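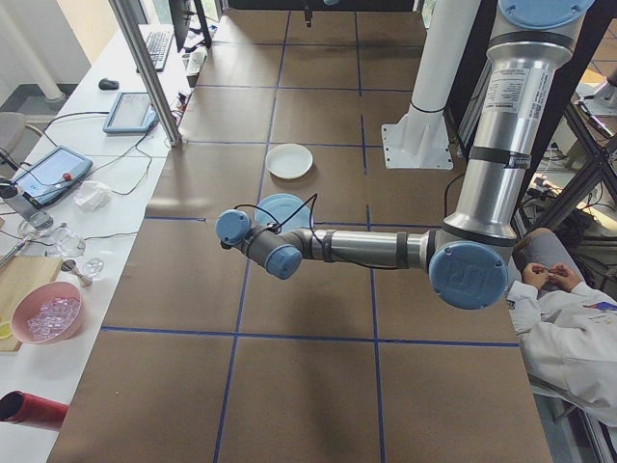

2023-02-04. Went in to finish the tableware layout, which should have been closed on Thursday. The tape took most of the morning. Blue tape on the brown top, straight lines, rectangular panels, same plan as in November but with the outer row shifted towards the window side. The white plate with the raised rim is in the panel just past the crossing, and the pale blue one sits nearer. Both are round. I want them left there until the positions have been copied into the book, because the last layout was cleared before anyone wrote it down and Iveta and I then spent an afternoon disagreeing about it.

Tape notes. The old roll left residue where it had been down since November, worst at the crossings where two layers overlap. Warm water and washing-up liquid did nothing. White spirit on a cloth lifted it, followed by a wipe with clean water and a long wait. The new roll is Vunero, stock number 3432, and it tears cleanly but stretches if pulled hard off the roll. A stretched length creeps back overnight and the line goes short at both ends. Method now: unroll slack, lay against the steel rule, press from the middle outwards, cut with a blade held flat. Re-laid one line twice. The second attempt was no better than the first and I left it.

Crockery. Ehsan Ansari brought the delivery up from Elico on Wednesday. Ordered six dinner plates and six side plates. The dinner plates are listed at 268 mm across and the one I put the callipers on agreed with the list. Side plates not checked. One of them has a glaze fault on the underside, a pinhole near the foot, and rocks slightly on a flat surface. It goes back. Amna Hashmi has the delivery note, or had it; it was not in the tray when I looked.

The paper labels on the undersides are a nuisance. They come off in strips and leave the adhesive behind. Soaked them in the sink with the plug in and the tap barely on, then used a plastic scraper. Cooking oil works on what remains but then the oil has to be washed off, so the saving in time is small. Dried with lint-free cloth, not the blue paper towel, which sheds.

Colour is the part still open. White on brown gives a clear edge from any side. Pale blue is less good next to blue tape, and in the late light the two are closer than I would like. Indira Annamalai thinks a green tape would settle it. Chaudhry stock green in the same width but only by the carton. I would sooner keep the tape and move the plate to the centre of its panel, away from any line. Wrote both options in the book under her initials and mine.

The long white bench on the left is a separate problem. It is crowded again. Cleared one end on Tuesday and by this morning there was no clear end. I have asked for a shelf and been told to fill in the form, which is the same form as last time. Until then anything belonging to the table (rule, blade, cloths, spare tape) goes in the grey crate under the sink. Zubaida Jadoon has agreed to this in writing. Iveta Šimek has agreed to it verbally.

Washed the cloths at the end. Hung them on the rail by the door, where they drip on the mat.

Lunch was late, half a cheese roll and the last of the tea. The kettle needs descaling. Bought a sachet of Cliltotard on the way home, so will do it on Monday before the others are in: one sachet to a full kettle, boil, stand, rinse twice.

Left to do:

- copy plate positions into the book
- return the side plate with the pinhole, find the delivery note first
- callipers on the remaining side plates
- decide on green tape with Indira
- shelf form, again

Home by four. Knees sore from getting the far lines down. Will take the kneeling pad from the garden shed next time, if the mice have left any of it.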